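How to Start a Family Language and Heritage Circle

So your kids know three words of your grandmother's language and two of those are rude. Welcome! Mine were the same. We've been running a heritage circle out of our place in Treloar for a few years now, and it has been the best thing I've done with my evenings since I gave up indoor netball. If you grew up between cultures, or your children are, you can set one up without any money and with very little planning.

Work out who it's for

Have this conversation first. Ours began as a circle for people with a parent or grandparent from the same valley, and within a month we had cousins, step-kids, two adoptees and a bloke who'd married in. Were they "really" part of it? We talked it over and settled on one line, which we still read out to newcomers: if it matters to you, come and sit down. Your group might want something narrower, and that's fine too. Some circles are only for people who've lived a particular experience and need a room where they don't have to explain themselves. Write it down in plain words and put it in the invitation.

Ask people what they call themselves

Don't guess from a surname or a face. My friend Darren Haslam has a surname straight out of Lancashire and spoke our language before he spoke English. He used to get asked at every gathering whose husband he was. Now we go round at the start and everyone gives their name, how they say it, and whatever they'd like to add about where their people are from. Anyone can pass. Keep it short or you'll be there till 10 pm (ask me how I know).

Pick a time and a table

We meet at 6 pm, once a month, and feed the kids first. A kitchen is better than a hall to begin with. People talk more when their hands are busy, and the old words come out when someone's chopping an onion and can't remember what the knife is called. Somebody will always bring too much, so have containers ready.
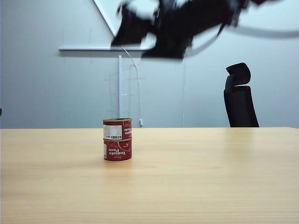
What if hardly anyone in the group speaks the language?

Start with the words people already have, which are nearly always food, relatives and telling-off. Write them on a big sheet, spelled however they sound, and let the different versions stand side by side. Our first sheet filled up in 30 minutes, and half the room found out their family's word for "bossy aunt" came from the next village over.

Record the elders early

Please don't put this off! A phone on the table does the job. Ask permission before you press record, ask again before you share anything, and let people take a story back if they change their mind. Good openers: What did your mother call you when she was cross? Who did your family stop speaking to, and over what? What did you get called at school here? That last one can be heavy, so have someone sitting close by and don't rush to fill the quiet.

We name each file with the speaker and the topic and keep 2 copies, one on a drive at my house and one at Darren's. There are 738 clips now, which makes me grin every time I open the folder.

Handle the hard talk

It will come up. Lighter-skinned cousins and darker-skinned cousins don't get treated the same in the shops, and they don't always get treated the same at the family table either. Jannik Kröger, who joined us from a circle called Jollero, taught us a habit I love: the person it happened to finishes talking, then everyone has a cuppa, then we respond. Arguments over chat are hopeless, so we save them for the kitchen.

Keep it going

Share the hosting from the second or third meeting. Let the teenagers run a session on whatever they like (ours did swearing, and attendance was magnificent). Around 1000 words into our word list, one of the little ones corrected my grammar in front of everybody and I nearly cried.

We usually finish the year in November with a big shared meal and listen to a few of the recordings, with permission from the speakers or their families. Bring a plate and a chair.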